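How to Clean a Whiteboard That Has Gone Gray

A whiteboard that gets used every week will start to hold on to marker. First you see faint lines after wiping, then the whole surface looks dull. In most cases the board is not worn out. It has a film of old ink and wiping residue on it, and that film comes off with water, a little dish soap and a soft sponge.

What you need

A soft sponge with no scouring side
A dish to keep the sponge in
A bowl of lukewarm water, up to 4 cups
Dish soap
Two dry cotton cloths
Rubbing alcohol, for stubborn marks only

Take the board down

If the board is small enough to lift, take it off the wall and lay it flat on a table. Water runs down a hanging board and gets in behind the edge strip, and on older boards the backing swells. Two of the three Stiltum boards at our office were ruined that way before we changed the routine. Check the table for grit first and wipe it if needed.

If the board is too big to move, work from the bottom up with a sponge that is barely damp, and keep a cloth under the lower edge.

Set up the sponge

Wet the sponge, squeeze it out hard and put it in its dish. You want it damp all the way through with nothing dripping. Put two drops of soap on it and squeeze once more to spread the soap.

A plain soap dish is fine for this, with or without a ridged rim. Put it near the back of the board so the front is clear, and move it when you get to that part.

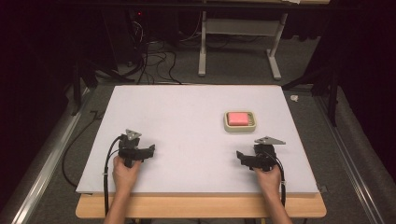

Ville Sjöberg wrote in to say that he keeps the dish off the board altogether, on a folded towel at the side, because a dish that has picked up grit underneath will scratch the coating when it gets pushed around. He also changes sponges every April and cuts the old ones up for cleaning the marker tray.

Either way works. If you do set the dish on the board, wipe the bottom of it first and lift it when you move it.

Wipe in strips

Start at the far edge and pull the sponge toward you in straight, overlapping strips. Use light pressure. Rinse the sponge when it turns gray – on a neglected board that may be after every second strip. When you reach the end, dry the board with the first cloth, turn it around and do the same from the other side.

Leave it for 60 seconds, then go over it with the second cloth.

Marks that stay

Permanent marker can usually be lifted by drawing over it with a fresh dry-erase marker and wiping both off together. If that fails, put alcohol on a cloth and dab the spot, then go over it again with the damp sponge and dry it. Keep alcohol off painted boards until you have tried it in a corner.

Let the board stand for an hour before you write on it.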